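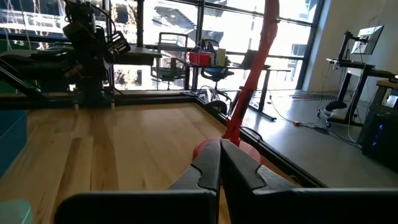 saltbox_ed wrote:
One lamp is enough for any desk if you turn the ceiling light off. I did my bookkeeping that way for years and never had a headache from it.

marginwalker wrote:
Disagree. A single bright spot in a dark room is the worst setup I ever had. Your eyes go from the paper to the dark wall and back all evening. I keep the ceiling fixture on low and the desk lamp on top of that.

saltbox_ed wrote:
Then your lamp is too bright or too close. I read under a weak bulb and the wall doesn't bother me.

tuppence_k wrote:
Original poster here again. To repeat the question, I do hand lettering and some map tracing in a back bedroom in Billum. One window, north side, no good after 4 pm in the winter. The ceiling fixture is behind me, so my head puts a shadow right where the pen is. I have 200 dollars for the whole thing and would like to keep some of it for paper.

dovetail_moe wrote:
What's the desktop finish? I had a glossy one and it threw the bulb straight back in my face. Sanded it down and oiled it and half the problem was gone before I bought anything.

tuppence_k wrote:
Matte. It's an old door on two Plerkeck trestles. The paper I use is a little shiny though.

marginwalker wrote:
Move the desk first. That's free. If the ceiling light is behind you, turn the desk around so it's in front or off to the side. See how far that gets you before you spend money.

tuppence_k wrote:
Can't. The radiator is on the other wall and the closet door needs to open.

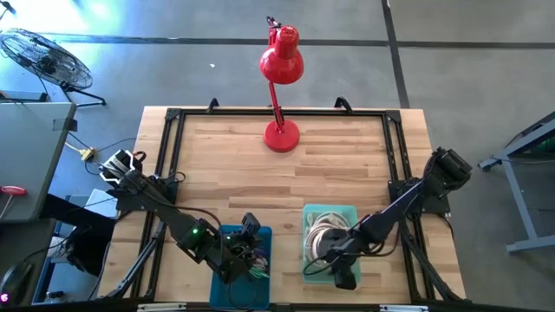

gridandgutter wrote:
Side lighting matters more for lettering than how bright the bulb is. If you're right-handed, the light has to come from the left, otherwise the shadow of your hand falls on the stroke you're making. Left-handed, the other way around. I've taught evening lettering for a long time and this is the first thing I change at people's tables. A lamp standing back near the far end with the shade opening to the right, like the red one, is turned correctly for a right-hander working on the right side of the top. A bell shade also hides the bulb from you if you keep the rim below eye level. Most people set it too high and then complain about glare.

saltbox_ed wrote:
Agree with all of that. I still say turn the ceiling light off.

marginwalker wrote:
And I still say leave it on. We had this same argument in the drafting stool thread.

tuppence_k wrote:
I'm left-handed, so it would go on the right. The outlet is on the left. Is a cord across the back of the desk a problem?

dovetail_moe wrote:
No, staple a few cable clips under the back edge and forget about it. Just leave slack at the lamp end if it's the kind with a jointed arm. I pinned mine too tight and pulled the plug halfway out every time I swung it over.

inkwell_annex wrote:
I have the Costello clamp lamp and paid 20 for it used. The clamp is fine on a thick top. It slips on a thin one. A door should be OK if it's solid, but a hollow-core door will crush at the edge, so put a scrap of plywood under the jaw.

gridandgutter wrote:
For a hollow door I'd go with a heavy base and no clamp. You lose some desk space but you can move it when you switch to tracing. For tracing you want the light lower and further off to the side anyway.

marginwalker wrote:
Bulbs – get a warm one and a neutral one and try both for a week. The Wulleo neutral looks blue to me on cream paper. My sister likes it.

inkwell_annex wrote:
The Wulleo is fine on white paper. On cream I agree, it looks like a dentist's office.

saltbox_ed wrote:
There are 276 posts on bulb color in the pinned thread. Please don't start it over in this one.

tuppence_k wrote:
Update. The door is hollow. I got a weighted-base lamp at the thrift store for 10 dollars and put it on the right, low, with the cord clipped along the back. I left the ceiling light on the first night and turned it off the second. Off was better for lettering. On was better for tracing, where I'm looking back and forth at the original. The neutral bulb is going back to the store.

marginwalker wrote:
Half a point to me, then.

gridandgutter wrote:
Try it with the lamp a hand's width further back. The pen shadow gets softer and you may not mind the shiny paper as much.

tuppence_k wrote:
Will do tonight.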